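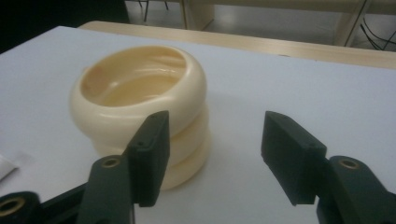 Getting Rid of Fungus Gnats in Potted Plants

Fungus gnats are the small dark flies that lift off a houseplant when the pot is moved. The adults do little harm. The larvae live in the top layer of potting mix, where they eat fungus, decaying matter and, in heavy infestations, root hairs. Seedlings and freshly rooted cuttings suffer most.

Confirm what you have

Lay a slice of raw potato, cut side down, on the soil and leave it for two days. Lift it and check the underside. Larvae are thin, translucent and have a black head. If there are none, check the kitchen drain and the fruit bowl. Fruit flies are rounder, usually tan, and stay near food.

Dry the top layer

Eggs and young larvae need moisture. Let the top inch of mix dry fully between waterings. Test with a finger or a plain wooden skewer. Most foliage plants tolerate this. Ferns and seedlings do not, and should be treated with Bti instead (see below).

Water from the bottom where the pot has drainage holes. Stand it in a shallow dish of water for 30 minutes, then pour off what is left. Pots kept inside a decorative outer container should be lifted out and checked for standing water every time.

Trap the adults

Yellow sticky cards go flat on the soil or upright at soil level. Cards hung above the leaves catch far fewer. Replace them when the surface is full or dusty. Traps reduce egg laying and show whether numbers are falling, but they do not reach the larvae.

Treat the larvae

Bti (Bacillus thuringiensis israelensis) is a soil bacterium sold as granules or as floating rings for ponds. Check that the label covers potted plants and follow its rate. Soak the product in the watering can overnight, strain out the solids and water as usual. Repeat at each watering until the cards stay clean for two weeks. One application is not enough, as Bti does not kill eggs or pupae.

Beneficial nematodes (Steinernema feltiae) also work. They are shipped alive, must be kept cool and have to be used before the date on the pack. Apply to damp soil, out of direct sun.

A layer of coarse sand is often recommended. It helps only if it is at least half an inch deep and stays dry. Cinnamon has given me no measurable result over 17 pots.

Prevent the next round

Store opened bags of potting mix sealed, in a lidded bin. Keep new plants apart from the others for three weeks with a card in each pot. Plants that summered on the porch should be checked before they come in. My worst outbreak came in November, from a single geranium.

Last updated: Sat 10 July

Comments

Rania El Fassi
Potato test worked. Five larvae under one slice in the pothos, none in the snake plant beside it.

Gilles Guillot
Can the strained Bti water be kept for the next watering?

Blandine Tanguy
Gilles, I mix it fresh each time. Mine smelled bad after a few days in the can.

Kuldeep Gautam
The sand made things worse for me. It hid how wet the mix was underneath and I overwatered.

Contact | © Juvmont Home Notes | Back to top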